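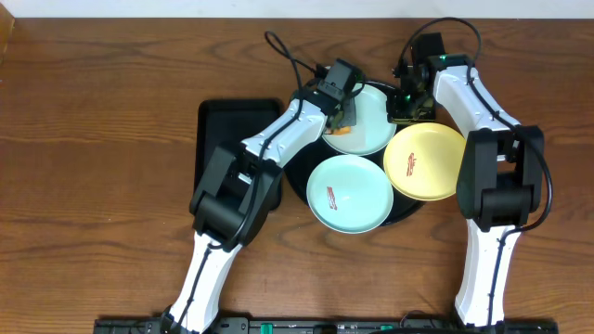

How many sponge demos before I retrain, and should I keep the ones with a bad grip?

Grengate help board > Teleoperation and datasets
Posted 4 February 2025

gestoddale_bench

I'm recording teleop demonstrations for a dish task on a two-arm table setup. The pieces are plates with toy food on them, a couple of trays, something to wash in and a two-layer kitchen sponge. The arms clear the food, one of them picks up the sponge, and then it wipes. There is a camera looking down at the table plus small ones at the wrists, all recorded at 30 frames a second.

So far I have 437 episodes. The policy I trained on them does fine on the clearing part. It goes to the plates, closes on the food and lets go over the tray most of the time. The sponge part is where it falls down. It either closes too early and pushes the sponge away, or it gets the sponge and then stops moving for several seconds. 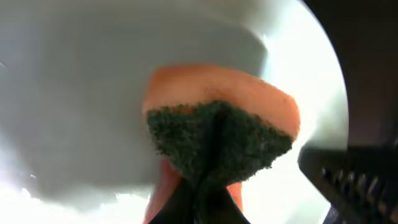

I went back through the data and my grips are all over the place. In some episodes the finger presses into the green pad and the sponge folds around it. In others I caught it flat across the long side. I never decided on one way of doing it, I just took whatever grip I got and kept going. I also see a lot of glare in the wrist view once the sponge is up. The background goes to plain white and there isn't much left in it except the sponge and the gripper.

The head camera is not much help at that point since the arms cover whatever they are working on.

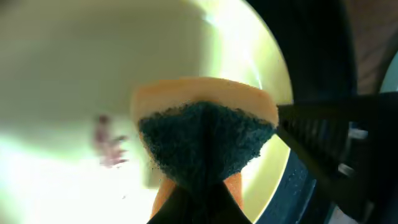 My questions are:

Should I delete the episodes with the folded grip, or do they help?

Is the glare bad enough to throw episodes out?

Is there a number of episodes where this usually starts to work, or am I better off splitting the task in two?

I've already tried training longer. It made the clearing a little smoother and did nothing for the sponge.

3 replies

hoani

Don't delete anything yet. Label it first. Go through the episodes and tag each one by grip: flat, folded, dropped and picked up again. It's boring but it took me an afternoon for a set a bit smaller than yours. Then train once on flat only and once on everything, and compare.

When I did this with a dishcloth, mixing the grips was the problem. Two ways of grabbing the same thing from the same starting position and the policy goes somewhere in between, so it closes on the edge or on nothing. If your folded grips mostly happen when the sponge starts in a certain spot or at a certain angle, then keep them, because the model can see the reason for them. If it's random, pick one grip and record new ones that way.

The freezing sounds like pauses in your data. Check what you do right after you pick up the sponge. I used to stop and look at the screen to see if I had it. That was 13 frames in some episodes and a lot more in others, and the arm learned to wait too. Trim the pauses or practice until you don't make them.

For the glare, lock the exposure on the wrist cameras before you do anything else. If it's on auto it will change every time the gripper moves over something white. Set it by hand with the gripper low and close to whatever you are washing in, and accept that the table will look dark. Old episodes with glare are fine to keep if you can still make out the sponge and the edge you are wiping. If the lamp is right over the table, move it off to the side.

nutell_user4

just record more. mine was useless until November and then it worked, I had 963 by then

hoani

More of the same mixed grips won't fix it in my experience. I'd still split the task. Record sponge-only episodes that start with the plates already cleared, and vary where the sponge sits each time. You get through them much faster, and the clearing part doesn't need the extra data. Put them in the same dataset with their own task label, and keep a few full-length episodes in the mix so it sees the handover from one part to the other.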